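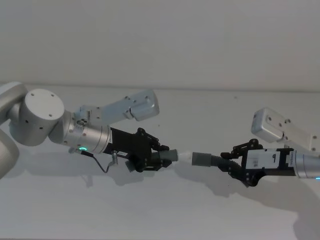 Abb. 4: Ausgangslage vor dem Fügen – links Rohrstutzen mit weißer Spitze, rechts Wellschlauch mit glatter Muffe

Stand: 11.10.2018
Bearbeitet von Mariann Antal und Santeri Valtonen, Robotik-AG Wonau

4 Fügeaufgabe »Schlauch auf Stutzen«

Der Abschnitt gilt für den Zweiarmaufbau der AG und setzt eine abgeschlossene Referenzfahrt nach Abschnitt 3 voraus. Die Steuerung erfolgt über das Programmpaket Simon. Gruppen, die am Andbridge-Wettbewerb im Januar teilnehmen, arbeiten ausschließlich mit dem Parametersatz 13.

4.1 Vorbereitung

1. Tischfläche vollständig räumen. Werkzeug und Schreibmaterial gehören auf den Beistellwagen.
2. Parametersatz laden und Prüfsumme mit dem Aushang vergleichen.
3. Anschlussstecker an beiden Greifern auf festen Sitz prüfen. Das Kabel hängt in einer flachen Schlaufe und darf in keiner Handgelenkstellung spannen.
4. Kamerahalter beider Arme auf Spiel prüfen. Bei Spiel Schrauben nachziehen und Kalibrierung wiederholen.

Hinweis: Die handschriftliche Nummer auf dem weißen Etikett des rechten Greifers (in Abb. 4 die 9) ist in das Versuchsprotokoll zu übertragen.

4.2 Teile einlegen

1. Beide Arme in Stellung EINLEGEN fahren und Freigabetaste loslassen.
2. Rohrstutzen waagerecht zwischen die Finger des linken Greifers halten, weiße Spitze zum rechten Arm. Greifer schließen.
3. Wellschlauch in den rechten Greifer einlegen. Die Muffe muss frei nach links herausstehen, der Schlauch darf sich leicht biegen, jedoch nicht knicken.
4. Hände aus dem Arbeitsraum nehmen, Freigabe durch die zweite Person.

VORSICHT: Quetschgefahr an den Fingergelenken. Während des Schließens nicht nachgreifen.

4.3 Ausrichten und Fügen

1. Stellung VORFÜGEN anfahren. Spitze und Muffe stehen sich mit kleinem Spalt gegenüber (Abb. 4).
2. Achsversatz in beiden Kamerabildern kontrollieren und im Handbetrieb korrigieren. Verfahren wird nur der linke Arm.
3. Kraftgrenze auf 300 (interne Einheit) setzen. Werte über 1.000 nimmt Simon nicht an.
4. Programm FUEGEN_A starten. Eine Person bleibt am Not-Halt.
5. Nach Programmende linken Greifer öffnen und Sitz der Muffe von Hand prüfen.

Bei Meldung 87 (Kraftgrenze vor Endlage erreicht) zurück auf VORFÜGEN fahren, Versatz erneut prüfen und höchstens einmal wiederholen. Danach Teile entnehmen und Muffe auf Verformung untersuchen. Ersatzmuffen bei Teodoro Bañez anfordern.

Offen: Greifkraft für die Gemham-Schläuche der neuen Lieferung – Werte folgen.

Diese Website verwendet Cookies. Mit der weiteren Nutzung stimmen Sie der Verwendung zu. OK | Mehr erfahren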